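Questions We Get About Song Submissions

Can I send you a track if I'm not signed to anybody?
Oh, please do! Most of what we feature comes from people recording at home, and our favorite find this spring, a Skidar single, came to us from a bedroom. Send one song — your best one, even if it's the oldest — and a few lines about what was going on in your life when you wrote it.

How long should my write-up be?
We like 300 words, give or take whatever you need to finish the thought. Shona Leckie reads every one of them, usually on Thursday with a big pot of tea, and she'd much rather hear about your grandmother's records than your streaming numbers.

Do you take covers?
We do, as long as you tell us why that song got under your skin. Hryhorii Harasym sent us 2 versions of the same waltz last year and we ended up running both.

When will I hear back?
Give us 22 days, and then feel free to nudge us. We get 50 songs in a busy week, so a nudge is a kindness.
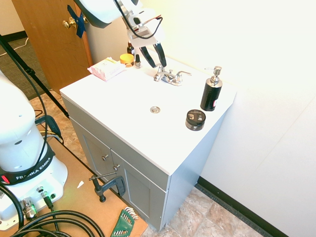

Can I send a video too?
Yes, a link is fine. Please don't attach the file, though, as our poor inbox can't take it.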